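Notes on storing small dry goods after the packet is opened. Covers granules, powders and coarse sugar. Written for the Moffat kitchen, but the method works on any hard counter.

## What you need

- A small clear jar with a lid
- The original packet
- One clip, long enough to span the folded packet
- A dry cloth

## 1. Clear the work area

Wipe the counter and let it dry before anything is opened. Move other items at least one forearm's length away.
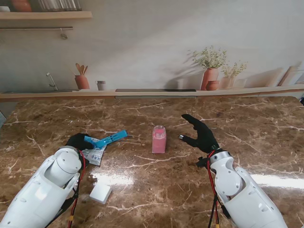 Polished stone is harder to work on than matte laminate, as spilled grains settle into the pattern and are easy to miss. Wipe in one direction, toward the sink. On a brown marble top with pale veins, check for white powder by touch, and tilt your head until the glare moves off the area you are checking.

## 2. Fill the jar

1. Pour in two stages and tap the jar on the cloth between them.
2. Stop below the neck. Granules packed into the neck keep the lid from seating.
3. Wipe the rim.
4. Press the air out of the packet, fold the top over twice, and set the clip across the fold.
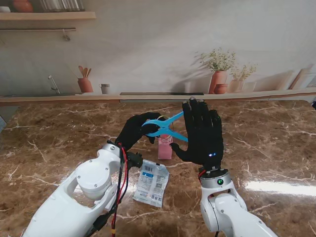

## 3. Store the remainder

Place the clipped packet in a larger plastic bag. Zainab Ojo tested this against an open tray over November and the bagged packets had fewer lumps. Squeeze the outer bag flat before tying it,
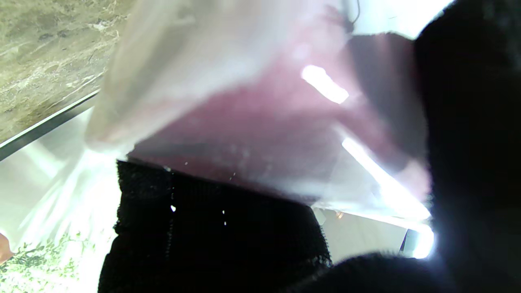
and keep the knot loose enough to undo by hand. Label the jar with the month of opening. At Moffat we also copy the shelf number onto the label; the pink stock is 169.

If the contents cake, break them up with a dry spoon handle. Do not return caked material to the packet.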